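3.2 Keeping the picking cell running

Most of what went wrong in our first month at Clusholm had very little to do with grasp planning. It was cables, clamps and a bin that wouldn't stay put, and I want to spend a bit of space on that, as I wish the papers we started from had done the same. The cell is simple enough on paper: one arm, one two-part metal gripper, one grey bin with sloping walls and a fixed camera looking down into it. We inherited the layout from the Gasmont project and changed as little as we could get away with.

The bin came first. Every time a finger pushed an item hard against a wall, the whole thing crept a little, and after a long run our calibration was off by 7 mm (we only spotted it when the gripper started landing beside things with great confidence!). We tried tape, then rubber feet, and ended up with ordinary bar clamps on the rim, the sort you'd buy for gluing shelves. They get checked by hand before each session. If a clamp has been touched at all, we redo the calibration - it takes 38 minutes, and we did skip it once and lost a whole afternoon's picks. 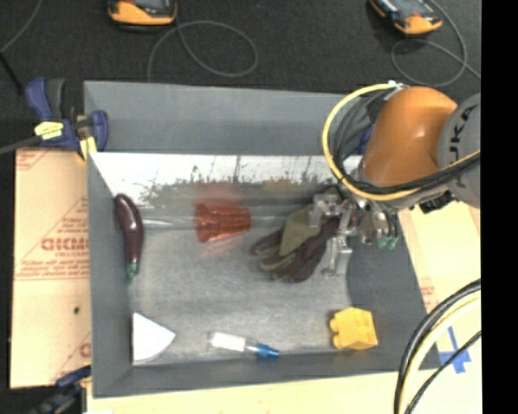 Cables took longer to sort out. Our first routing held them tight along the arm, which looked lovely and pulled a connector half out as soon as the wrist turned through its full range. Now we leave a generous loop at the wrist and tie it near the top, so the slack has somewhere to go when the arm reaches down into a corner. The tie itself is a wear part. We swap it every 2 weeks, and I'd suggest anyone copying the set-up keeps a bag of them in the drawer.

The bin floor is the thing I'd do differently. Bare metal is tough and wipes down in seconds, but it scuffs, and it throws reflections back at the camera, so a shiny object can turn up twice in the segmentation. The Rurkero software let us mask the worst patches, and we do that, though I'm not fond of it. A matt liner from Kramer is on order for the second cell.

In all we logged 1,955 pick attempts with the cell in this state. Items were mixed on purpose: soft things, see-through things, and toy food with awkward ends. We tipped them in by hand at the start of each run and didn't tidy them afterwards. Stoppages were written down in a paper notebook next to the emergency stop, with the time and a few words on the cause, and those notes are what Section 4 is built on.

Figure 3. The picking cell during set-up work, with the gripper over a work glove and a clamp on the bin rim.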